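In Praise of the Old Machine

Every August the office supply catalog arrives to tell me that my computer is finished. It has been finished for years, apparently. The Witus people stopped sending updates, the clerk at Testside in Mussa winced when I described it, and my bank now greets me with a small yellow triangle of concern.

And yet it types. I type letters, I do my taxes, I look up whether other people's knees make that noise. For this I am invited to spend $592, or $530 if I mail in a rebate form that has 4 pages and was surely written by somebody who hoped I wouldn't.

I have nothing against new things. I bought a toaster last winter. But the toaster did not ask me to make an account, and it has yet to suggest that bread would be better by subscription.

My cousin's shop over in Ustness will open up any old desktop for $100 and tell you what can be saved. That is more than a doctor will promise me at my age -- and the parts are easier to get. 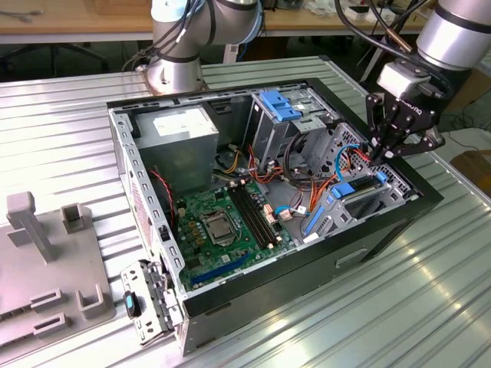
So I'm keeping mine another year. The catalog makes a decent mouse pad.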